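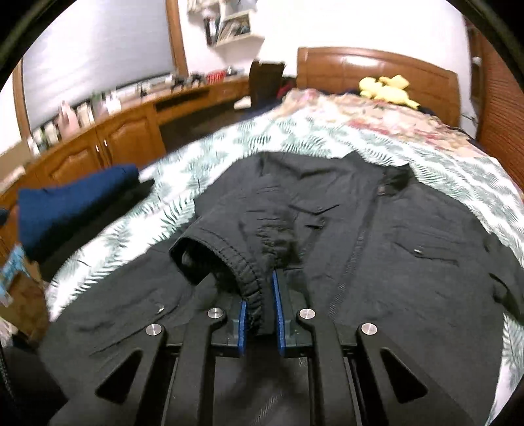 I've finally booked my first long hike, and I can't stop grinning! Four days on the Drureleck trail in June, 64 miles, with a top point of 1550 meters. Feven Tamiru talked me into it over lunch and I said yes before my soup got cold. Packing is half the fun – a plain black jacket spread out on a bed already feels like the start of a trip to me. I'm going to need good socks, too (tips welcome, please!).

Training so far is the hill behind the library, twice before breakfast. My calves are complaining, but the view over Zistska at sunrise is so worth it.

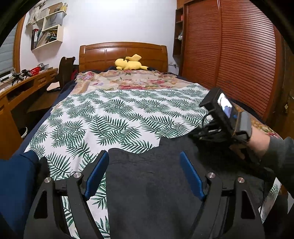 Palm fronds, flowers and a yellow plush.

Next up: boots!

Recent posts
Soup for cold mornings
My favorite library hill
Learning to read a map

Contact | © Catherine Baxter | Back to top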